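Flaseck Settings Vault - Frequently Asked Questions

Applies to Flaseck for Android phones and tablets, version 4 and later. Answers are grouped by task. If a menu name on your device differs from the one given, search for the word in quotes in the Settings search box.

General

What does Flaseck do?

Flaseck saves a copy of your home screen layout, launcher folders, widget positions, ringtone assignments, keyboard dictionary and per-app notification settings. It writes them to one archive file with the extension .fsk. The archive can be restored on the same device after a factory reset, or on a different device.

Does it save my photos, messages or call log?

No. Media files and messages are outside the scope of the app. Use the copy function that came with your phone for those.

Does Flaseck need root access?

Root is optional. Without root, the app saves the layout, ringtones, dictionary and notification settings. With root, it can also save private data for individual apps, such as game progress and saved logins. Private data is off by default and has to be switched on for each app under "App data".

Which launchers are supported?

The stock launcher on most devices, plus Umel Launcher and Gilmartin Home. Other launchers can be saved as a generic grid. A generic grid keeps icon order and folder names but drops icon packs, gesture shortcuts and hidden apps.

Installation

The installer stops with "App not installed". What is wrong?

In most cases an older build signed with a different key is still present. Uninstall the older build, restart the device, and install again. Archives are kept in shared storage and survive the uninstall. If the message returns, check free space. The installer needs 200 MB during setup and releases most of it when setup ends.

Which permissions are required?

Storage access and notification access are required. Accessibility access is only used for placing widgets during a restore. You can grant it before the restore and remove it afterward. Flaseck will ask again the next time.

Can I install it on a work profile?

Yes, but the work profile and the personal profile are treated as two devices. Each needs its own install and its own archive. An administrator can block the install, in which case the app will not appear in the work profile at all.

Making an archive

How do I make my first archive?

Open Flaseck, tap "New archive", and leave the default boxes checked. Tap "Start". Keep the screen on until the progress bar closes. The file is saved to the Flaseck folder in shared storage.

Can archives be made on a schedule?

Yes. Go to "Schedule" and pick a time. The default is 3 a.m., and the device must be charging. If battery optimization is turned on for Flaseck, the system may delay or skip the job. Set battery use to "Unrestricted" to prevent this.

How many archives are kept?

Four by default. When a fifth is made, the oldest is deleted. Pin an archive to exclude it from the count. Pinned archives have to be deleted by hand.

Where should I store the file?

A copy that exists only on the phone is lost if the phone is lost or its storage is wiped. Flaseck can send each finished archive to a WebDAV server, an SD card or a Vasholm account. To add a destination, tap "Destinations", then the plus sign. Uploads run over Wi-Fi only unless "Use mobile data" is checked.

Are archives encrypted?

They are if you set a passphrase. The passphrase is not stored on our side and cannot be reset. An archive with a forgotten passphrase cannot be opened. Changing the passphrase affects new archives only - older ones keep the passphrase they were made with.

Restoring 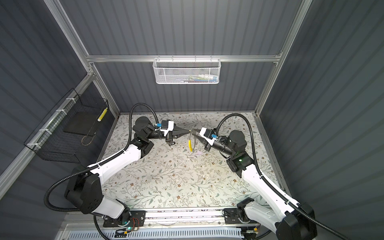
Mervin Arsenault

In what order should I restore after a system update?

Reinstall your apps first, then the launcher, then run the restore. If the restore runs before the apps are present, their icons are left as gray placeholders. The placeholders fill in when the apps are installed, but widgets do not. Run the restore a second time with only "Widgets" checked.

The restore ends with error 104. What does it mean?

Error 104 means the archive was made by a newer version of Flaseck than the one reading it. Update the app and try again. Editing the version line in the archive header will not help and usually leads to a failed checksum.

Can I restore to a phone with a different screen size?

Yes. The grid is recalculated. Where the new grid has fewer columns, extra icons move to a new page on the right. Turn on "Preview" to see the result before it is applied.

Can I restore only one part of an archive?

Yes. Tap the archive, then "Select items". Ringtones and notification settings can be restored one app at a time. The keyboard dictionary is restored as a whole and is merged with any words already on the device.

My archive is missing from the list.

Tap the menu and choose "Rescan". If the file was renamed, check that it still ends in .fsk. Some file managers add .zip to the name when copying from a computer - remove it and rescan.

Support

How do I report a problem?

Open "Help", then "Export log". Attach the log to your message along with the phone model and Android version. Logs contain app names but no passphrases or account details. Remove any app names you do not want to share before sending.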